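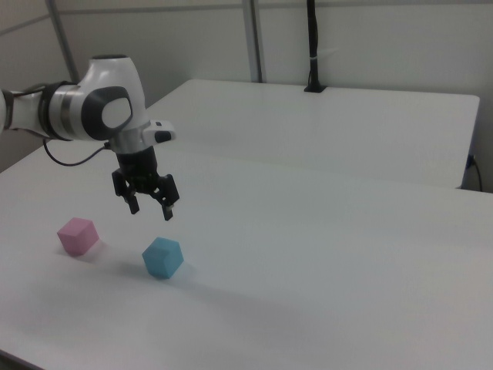
The Hodarness Robotics Club is a co-curricular program of Endora College, open to all students from Year 7 to Year 12. The club has 63 members this year and meets in the Bošković Room, beside the senior science laboratories. New members begin at the white tables with the robotic arm and a pair of small foam cubes, one pink and one light blue, and learn to program the open gripper into position over a cube before attempting a first lift. Students keep a written log of each program and present it to their group.

The club is led by Dragica Dervishi, Head of Digital Technologies. Members work in teams of 4, with older students expected to assist those in their first year.

Each December the club holds the Edeck Challenge, an internal competition in which teams are marked out of 100 for accuracy, program design and teamwork. Last year 46 students took part – the highest number to date.

No previous experience is required. Membership is free of charge, and enrolment forms may be collected from the Digital Technologies office.

Page last updated April 24, 2024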